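Household Notes: New prices and new hours at the laundry room

The laundry room in the Viklund building has new machines since July, and many residents have written to us with the same questions. We have tried to collect the answers in this item, so please keep it if you share a home with other people.

The two old washers from Kelleck are gone. In their place we have two larger ones, and they take a full set of bedding in one load. The drum is deep, so small socks like to stay at the back. Please look inside before you leave.
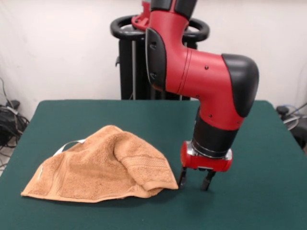
By the editor of the Skurnell Residents' Newsletter

Towels are the subject of most letters. Several neighbors complain that their terry towels became hard and do not take up water anymore. In most cases the cause is too much softener. It leaves a thin layer on the loops, and the water cannot go in. Wash the towels once without softener, with half the normal soap, and choose the extra rinse. For towels that smell of cellar, a cup of white vinegar in the wash helps, but never together with bleach.

The second question is about drying. A wash card now costs 175 kronor and you can buy it in the Bumus shop on the ground floor, also on Saturdays until closing time. The card is valid for washing and drying both. The dryer stops after 30 minutes and must be started again if the load is heavy. Thick towels dry better when you shake each one before you put it in.
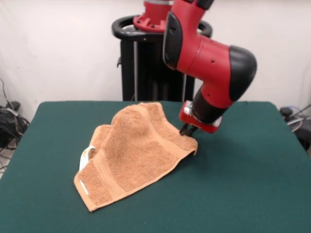
Photo: Skurnell Residents' Newsletter

Please do not leave your clean things in the machine when your time is finished. The next person may take them out and put them on the folding shelf, and this is allowed by the house rules. We received one angry letter about it, but the rule is old and it stays.

Lost things are kept in the blue box under the notice board. At the moment there is a child's sweater with buttons, one pillowcase and a good many single socks. What is not collected before the next newsletter goes to the charity shop.

The booking list hangs on the door as before. Write your apartment number clearly, and use a pen.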